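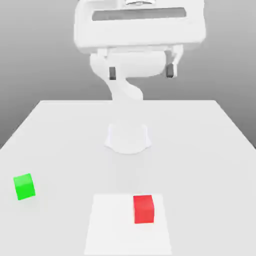
Prandico cube-and-mat task. Gripper open, red cube on the mat, green cube off it to the left.

Notebook home | Entries | Bench Zabala | Purchasing | Search

June, started 9:40
Prandico trial license, second session

Continuing the evaluation of the Foltura package. The question is still whether we buy seats or stay with our own scripts on bench Zabala. Install notes are in the previous entry and I won't repeat them, except that the license check needs the network on first launch and then leaves you alone.

Task for this session is the stock cube-and-mat one. Goal as configured: green cube ends up on the mat, red cube stays on it. An episode ends on success, on either cube leaving the table, or at a 20 s simulated time limit. Start positions of both cubes are randomized by the package from a seed. The mat and the base don't move. Left all physics settings at default.

The reset pose puts the arm up and back with the gripper over the far side of the table, well clear of both cubes. Good for an unobstructed view of the work area. Bad for cycle time, as the first part of every episode goes to bringing the hand forward over the base. A closer ready pose can be set in the task file under reset.arm, but the vendor baseline was tuned with the stock pose, so I left it alone for the numbers below.

Run 1

200 episodes, vendor baseline controller, seeds in order, rendering off.

Failed: 74.

That is higher than I expected from a baseline that ships with the product. Went through the failure log by category. The log stores a reason code per episode, which is useful, but the codes are coarse. Most of the failures are coded TIMEOUT. Replayed a handful with rendering on. In nearly all the ones I replayed, the gripper reached the green cube with the fingers turned the wrong way relative to its faces, closed on two corners, and the cube spun out. The controller then retried with the same wrist angle until time ran out. So TIMEOUT here mostly means bad grasp angle. The baseline reads the cube position from the simulator and appears to ignore the yaw.

The remaining failures are coded DISTURB. Red cube was nudged off the mat during placement. This happens when red starts close to a mat edge and the green drop point is picked on the same side. The drop point is chosen at random anywhere on the mat, with a clearance check against red that uses the cube width and takes no account of the fingers. With the fingers open after release they reach past the cube footprint and hit red.

Run 2

Patched the baseline: read yaw, fold to the nearest quarter turn, add to wrist target. Four lines. Also widened the clearance check by the finger thickness from the gripper spec sheet. Same seeds.

Started before lunch and found it stopped at 12:50 with a solver warning. The log had 1,615 contact warnings, all from the same episode, all between the left finger pad and the mat. Cause: my wrist target was in degrees and the controller wanted radians. The hand went into the table and the solver kept pushing it back out. My error. I would still have liked an angle limit somewhere in the chain that refuses a number that large. Kurkach, the package we tried last winter, rejected out-of-range joint targets at load and printed the joint name. Prandico clips them without a message.

Fixed the units and restarted. Not finished at time of writing. Results go in the next entry. No point guessing at the rate from the partial log.

Notes on the simulation itself

Contact on the cube looks reasonable when the grasp is square. No visible jitter while held. With a corner grasp the cube slips sooner than I would expect from the friction value in the file. Could be the solver, could be the pads being treated as point contacts. To check: same grasp on the real bench with a printed cube of the same size and weight.

The mat is modeled as a thin solid with its own edge. A cube dragged onto it catches on the lip. That matters if anyone wants to train pushing policies. For pick and place it makes no difference. There is a flag, mat.flush, that drops it level with the table. I tried it once and it works, but the success test then stopped firing, apparently because it looks for contact with the mat body. Reported through the support form.

Rendering is plain. White arm, gray table, flat gray background, nothing colored except the cubes. Easy to segment by color, so any vision result on the stock scene will look better than it should. If we use this for camera work we need to supply our own textures and clutter. The scene editor accepts meshes, but I have only loaded one and the scale came in wrong by a factor of a thousand (mm read as m). Setting units in the import dialog fixes it. The setting does not persist between sessions.

The shadows are soft and don't do much for judging height by eye. I used the position readout for anything close to contact.

Documentation

Adequate for the task files, thin for the controller interface. Units are given for lengths and masses and missing for angles, see Run 2. The sample code in the controller chapter uses a function name from an older release. The correct name is in the header file.

Support answered my first ticket the same afternoon. The answer was correct.

For the purchase decision

For: fast reset, repeatable seeds (reran the opening episodes of Run 1 and got identical logs), readable task format, arm model close enough to ours that joint limits carry over.

Against: baseline is weak, silent clipping, coarse reason codes, mat.flush problem.

The weak baseline does not bother me much, as we would replace it anyway. Silent clipping does. If Foltura can't add a warning we can wrap the command call and check limits on our side, half a day of work.

To do
- finish Run 2, same seeds, copy both logs to the Zabala share
- split TIMEOUT into grasp and transport with a small script on the replay files
- corner grasp comparison on the real arm
- try a closer reset.arm pose and note the change in episode time
- ask Foltura if one seat covers headless runs on a second machine
- return the gripper spec sheet to the binder

16:15, Run 2 still going. Left it on, screen locked, note on the keyboard.

Related entries
Prandico trial: install and license check
Kurkach: closing notes from last winter
Bench Zabala: joint limits, measured
Printed cubes: weights and edge lengths
Finger pad wear log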